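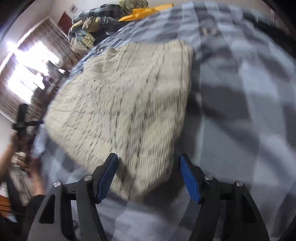 Wäschefalter Edix im Test: kann die Maschine den Haushalt schon?

Kurz vorweg, hab wenig Zeit. Der Edix von Urunow stand 39 Tage bei mir, seit November. Zwei Greifarme auf Rollen, Ladestation, App. Preis 3000 Euro. Aufgabe: Wäsche vom Bett nehmen, falten, stapeln. Mehr will ich von so einem Ding ja gar nicht.

Aufbau. Ging. Ladestation an die Wand, Arme einrasten, Kalibrierung starten. 69 Minuten bis zum ersten Handtuch, davon die meisten für ein Update. Anleitung nur auf Englisch, Schriftgröße eine Frechheit.

Handtücher: gut. Glatt, rechteckig, Kanten klar. Da faltet er sauberer als ich – langsamer allerdings. Geschirrtücher auch ok. Kissenbezüge meistens.

Cord und Ripp: schwierig. Dicker Stoff, zerknautscht, eine Kante gerade, die andere rund. Er sucht die Ecke und findet eine Falte. Zieht daran. Legt ab, sucht wieder. Auf karierter Bettwäsche noch schlimmer, da hält er das Muster gern für eine Stoffkante. Auf einem einfarbigen Laken lief es deutlich besser, also vorher umbeziehen?? Nein danke.

Haufen: vergiss es. Teile einzeln aus einem Berg Klamotten ziehen kann er nicht zuverlässig. Ich musste alles vorher auseinanderlegen. Dann kann ich auch gleich falten.

Socken: hab ich nach 2 Versuchen gelassen.

Lautstärke in Ordnung, Tür zu und man hört nix. Akku hält eine Maschine Wäsche durch. Die App (heißt Lulivham, warum auch immer) stürzt ab, wenn man wärend des Faltens das Programm wechselt. Support antwortete am nächsten Morgen, eine Frau Saludo, sehr nett, Neuinstallation half.

Hinata Kuroda hat den kleineren Matei und ist zufrieden, faltet damit aber auschließlich Handtücher für ihren Salon. Immer gleiche Größe, immer gleicher Tisch. Da glaub ich das sofort. Im Betrieb kann sich sowas rechnen, im Schlafzimmer noch nicht.

Plus: Handtücher, leise, Support
Minus: Preis, Tempo, Cord, App, Haufen

Meiner geht zurück. Nächste Generation schau ich mir wieder an – wenn sie mit Kleiderbergen klarkommt.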